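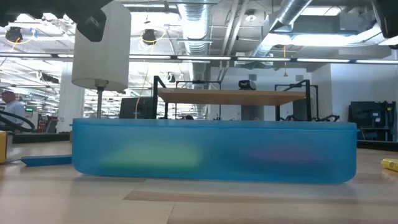
## Storage room tour, Graltden open day

Ehsan Awan took 20 of us through in the afternoon. We started at the tables, where a long blue bin had something green in the left half and something purple in the right. The plastic is frosted, so you get the color and not much else. I liked that more than I expected – at home I use solid bins and open three before I find anything.

Ehsan said the Zirnden building keeps 201 bins, sorted by size first. Lids are stored separately, on their own rack.

The tour ran 30 minutes. Parking is behind the Lodhi entrance, and the next one is in August.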